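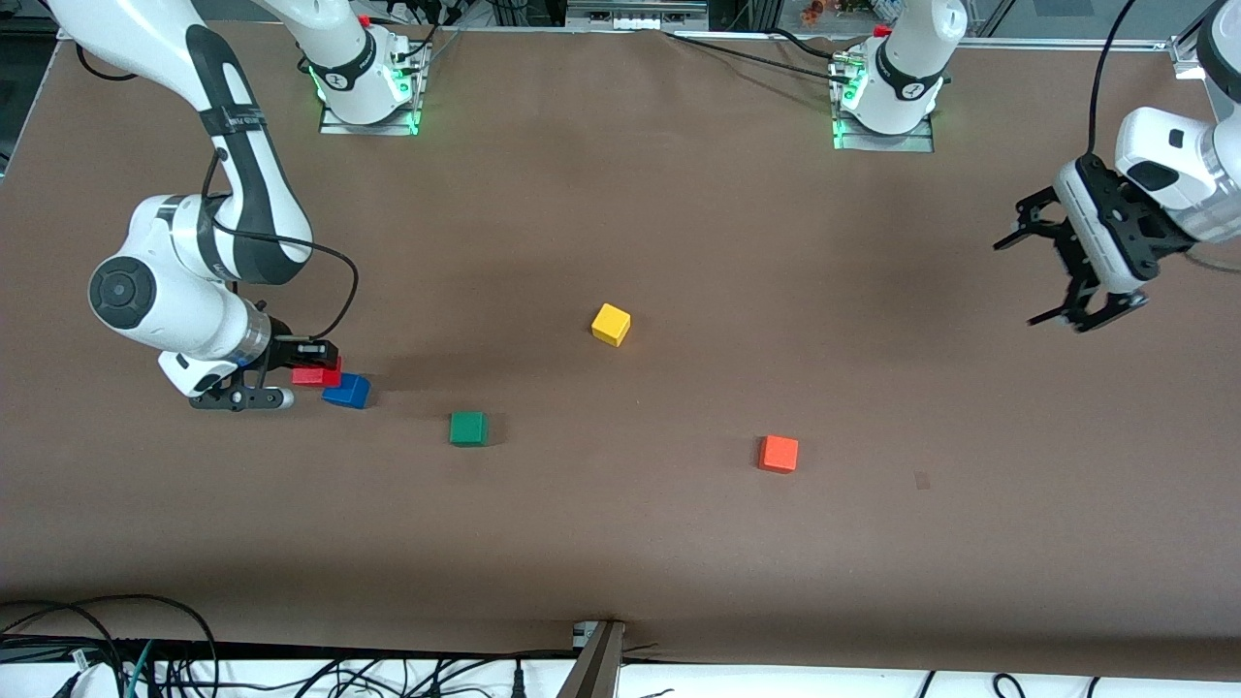
What is in the Stilto block set?
Small solid-colored play blocks, the layouts they were put in on a brown table, and a plain-text record of each layout.

Stilto Blocks: README

Version date: Dec 23, 2021
Maintained by: Doina Stoyanova and Todor Berisha
Contact for corrections: Mei-kuen Peng

Summary

Stilto Blocks is a collection of 2,204 tabletop layouts made with small colored blocks. Each layout has one record saying which colors are on the table, where they sit relative to each other, and whether any block is stacked, touching a neighbor, or off the surface. 2,185 of the records have been checked by a second reader. The other 19 are kept in a separate folder called unchecked and should be left out of any comparison.

The set was put together for people who write or test short spatial descriptions: left of, between, on top of, nearest to. It may also be of use to teachers who want printed block puzzles with known answers.

The blocks

The colors used in the records are red, orange-red, yellow, green and blue. Most layouts use all five. Smaller layouts use two or three.

Red and orange-red are separate colors in this set. They came from two different boxes and the second is clearly warmer when the two are side by side. When only one of them is out, readers mixed them up more than any other pair. If your work doesn't need the difference, merge them with the color map in colors.txt.

The blocks are close in size but were not made as one set. Some are true cubes and some are a little longer on one side. The shape field says cube or rectangular block. We did not record sizes for single blocks, and the set should not be used to judge size.

The table

All layouts are on the same brown work surface. It has no printed grid. Positions are written in words, with the table split into left, middle and right, and into near and far. A block on a dividing line takes the name of the part that holds most of its top face.

Blocks were not squared up to the table edge. Many are turned at an angle, and we left them that way. The turn field has three values: straight, slight and diagonal. A yellow cube with its faces running cornerwise to the table is diagonal. A blue cube a few degrees off is slight.

Light comes from overhead and gives soft shadows. Brightness was not held steady over the whole set. Layouts made late in the day are dimmer — see the light column if that matters to you.

Layout types

Scattered: blocks apart from each other, no stacking.
Paired: two blocks touching or nearly touching, the rest apart.
Stacked: at least one block resting on another.
Raised: at least one block held above the surface, the rest on it.
Cleared: blocks gathered at one side of the table.

Cleared is the smallest type, with 87 layouts.

Raised and stacked were the hardest to tell apart. A red block just over a blue cube can look like a finished stack when there is still a thin gap. The rule is that a block counts as stacked only if it rests on the one below and nothing is holding it. Any other block off the surface is raised. Where the two readers disagreed, Abelardo Tapia made the final call and the record has his initials in the notes.

Files

records.txt — one line per layout, tab separated
colors.txt — color names and the merged color map
terms.txt — position words and how each one is used
unchecked — the layouts still waiting for a second reader
changes.txt — list of edits by version

Fields in records.txt

id: layout number
type: one of the five types listed earlier
colors: colors present, in alphabetical order
position: one entry per block
turn: one entry per block
shape: one entry per block
light: bright, normal or dim
notes: free text, often blank

Known problems

Left and right are given from the near side of the table. A few early records were written from the far side. Tihomir Yordanov corrected the ones he found, but there may be more.

The word between is used loosely. A green cube that is below a yellow one and also partway toward a blue one may be listed as between in one record and as left in another. Both are allowed under terms.txt.

Shadows were sometimes read as contact. If paired layouts matter to you, check a sample by eye first.

Use

Free for teaching and research. Please name Stilto Blocks and the version date in anything you publish. Send corrections with the layout id and the field that is wrong.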